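6　台面整理：衣架分类与裤架排列

本节说明在 Brollby 深色工作台上整理散装衣架的方法，适用于衣帽间、服装样品间及门店后场。台面与后挡板的安装见第 5 节，成品入柜见第 7 节。

6.1　准备

所需物品：
工作台（已装后挡板）
干布一块
绑扎带若干
衣架登记表，表号 348
周转箱两只，一只标“可用”，一只标“待修”

操作前检查：
a）台面无油渍、无水迹、无胶带残留。
b）后挡板下沿与台面贴合。双手指尖抵住挡板下部，向后轻推，挡板不应滑移或前倾。如有松动，按 5.4 重新紧固后再继续。
c）台面照明已打开。深色台面上细金属件不易辨认，照度不足时容易漏拣。

注意：推压挡板时手指不得伸入挡板与台面之间的接缝。

注意：台面上的导线应靠挡板一侧理顺，不得从衣架堆下方穿过。

6.2　分类

步骤 1　将全部衣架分批放上台面。每批的堆放高度不超过后挡板上沿。

步骤 2　按材质和外形分堆：
彩色塑料衣架，放左侧；
金属丝衣架，放左侧靠后，与塑料衣架分开绑扎；
白色及浅灰色塑料衣架，放右侧；
带夹裤架，单独成堆，按 6.3 处理。

步骤 3　同一堆内挂钩朝同一方向。挂钩互相勾连时，先将两只衣架平放，再沿挂钩开口方向退出。不得提起整堆抖动。

步骤 4　金属丝衣架逐只检查端头。端头外露、有毛刺或镀层起皮的，放入“待修”箱。

步骤 5　塑料衣架检查肩部与挂钩根部。有裂纹的不得入柜。

步骤 6　各堆绑扎，每捆一道绑扎带，位置在横杆中段。绑扎带不得压在挂钩上。

说明：绑扎数量由柜格宽度决定，见第 7 节表格。Stotari 型窄格每格一捆，Nellitz 型宽格每格两捆。混用两种柜体时，一律按窄格绑扎。

6.3　带夹裤架的排列

带夹裤架的夹子可以移动，挂钩与夹子又容易缠在一起，直接叠放会使横杆变形，应先在台面上平铺排列，再行收拢。

步骤 1　清出台面左侧，作为排列区。未整理的裤架留在右侧。

步骤 2　左手按住横杆，右手理顺夹子与连接线。连接线打结时先松开夹子，不得硬拉。

步骤 3　将夹子移至横杆两端。脱落的夹子立放在台面中部，待全部裤架理完后统一装回。

步骤 4　裤架平放于排列区，横杆与台面前沿平行，挂钩倒向同一侧。

步骤 5　下一只裤架放在前一只的前方，横杆互不重叠。同一列的夹子对齐。

步骤 6　检查横杆上的衬垫。衬垫有缺口、脱胶或明显压痕的，移入“待修”箱。印有字样的一面统一朝上，便于核对同批次。

步骤 7　一列排满后，由后向前逐只收拢，挂钩依次错开，再行绑扎。

注意：夹子弹力较大。装回夹子时手指应握在夹柄处，不得放在夹口内。

注意：收拢时不得用掌根压挂钩。挂钩受压后偏斜，入柜后会占用相邻位置。

6.4　登记

每完成一批，在登记表上填写类别、捆数和待修数量。带夹裤架的柜区代号为 253，其余衣架的柜区代号为 11。代号不得互换。空白栏画斜线，不得留空。

每周五下班前将登记表交样品间负责人 Ji-hoon Ahn 签字，原件存入 Kwon 文件夹，复印件随“待修”箱一并送出。1 月盘点期间改为每日交表。

6.5　常见问题

现象：裤架排列后向前滑动。
处理：用干布擦拭台面，除去浮尘后重新排列。不得在台面上粘贴双面胶。

现象：夹子在横杆上不能定位。
处理：检查夹子内侧是否装反。装正后仍滑动的，整只裤架送修。

现象：金属丝衣架绑扎后散开。
处理：拆开重排，挂钩方向一致后再绑。仍散开时减少每捆数量。

现象：登记数与柜内数不符。
处理：先清点“待修”箱，再核对柜区代号，最后复查台面右侧及挡板根部有无遗漏。

现象：挡板在操作中移位。
处理：停止堆放，移开衣架，按 5.4 紧固。备件编号 1941，更换时两侧同时更换。

6.6　台面布置参考

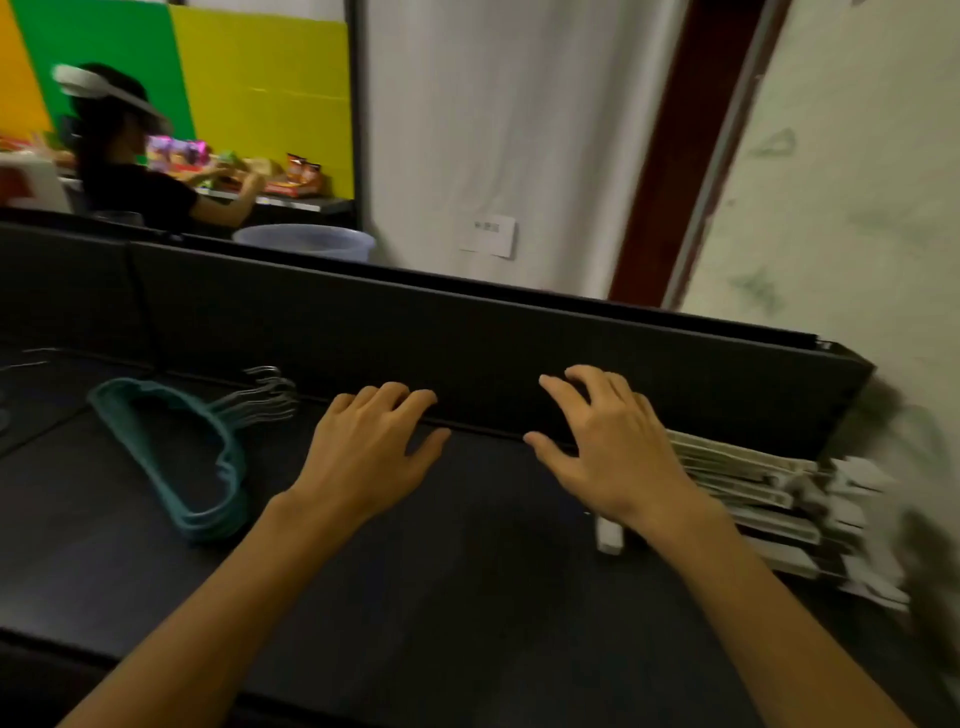
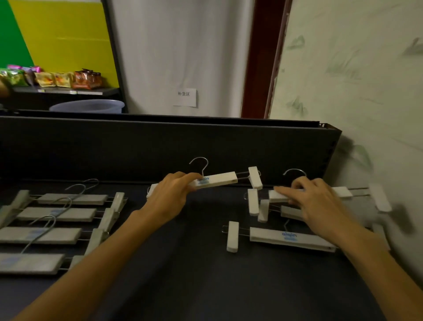 图 6-1（前）　双手抵住后挡板下部，衣架分置台面两侧。图 6-2（后）　带夹裤架的整理，左侧为平行排列的裤架。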